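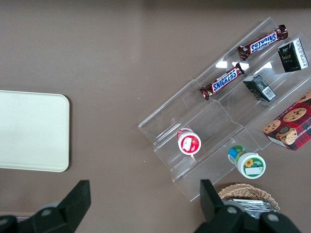
Ticket 3429: Trurnano-Notebook startet nach Firmware-Update nicht mehr
Status: gelöst
Eröffnet: 19. Juli 2020

Problem
Nach dem Update auf Firmware 2.101 bleibt der Bildschirm schwarz, oben links blinkt nur ein Unterstrich. Die Lüfter laufen, die Tastatur reagiert nicht. Betroffen ist ein Gerät am Standort Collholm.

Bisher versucht
- Netzteil und Akku getrennt, Einschalttaste 30 Sekunden gehalten: keine Änderung
- externer Monitor am HDMI-Ausgang: kein Signal
- Start vom USB-Stick: wird nicht erkannt
- RAM-Riegel einzeln getestet: gleiches Verhalten in beiden Steckplätzen

Antwort Support
Bitte das Diagnosetool Fluvbridge über den Serviceport anschließen und das Protokoll anhängen.

Nachtrag
Protokoll angehängt. Der Lauf bricht mit Fehler 409 ab, "Boot-Block ungültig".

Antwort Support
Bei Fehler 409 muss der Boot-Block neu geschrieben werden. Im Tool "Wiederherstellen" wählen, Wartezeit auf 2.000 ms stellen, Netzteil angeschlossen lassen.

Nachtrag
Erster Versuch abgebrochen, zweiter lief durch. Gerät startet wieder, Seriennummer im BIOS fehlt aber. Dafür neues Ticket angelegt.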